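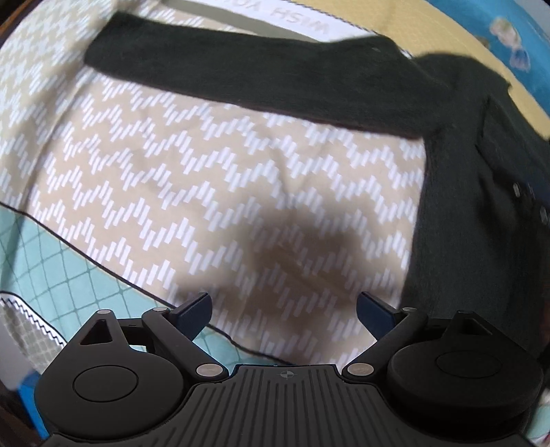
Does being cold give you a cold? No. Colds are caused by viruses, and you catch them from other people or from things they have touched. Low temperatures may play a part in how well the lining of the nose deals with a virus once it is there, but a chill alone will not make you sick. Putting on a knit cardigan, like the dark green one spread out on the zigzag bedding, will keep you comfortable. It will not keep a virus out.

Why are colds more common in winter?
People spend more time indoors, close together, with the windows shut. Some cold viruses also survive better in cool, dry air.

How long does a cold last?
Most adults feel better in 7 to 10 days. A cough can hang on longer.

Do antibiotics help?
No. Antibiotics work on bacteria, and colds are viral. Rest, fluids and a pain reliever taken as the label directs are usually enough.

Is green mucus a sign that I need a prescription?
Not by itself. Mucus often turns yellow or green partway through an ordinary cold.

When should I see a doctor?
Call if you have trouble breathing, chest pain, a high fever that does not come down, or symptoms that improve and then get worse. Babies under three months with a fever need to be seen right away.

Can I come to the Trinmont clinic with a cold?
Yes. Please wear a mask in the waiting room. They are at the front desk.

Page reviewed by Vojtěch Vaněk, December 22, 2025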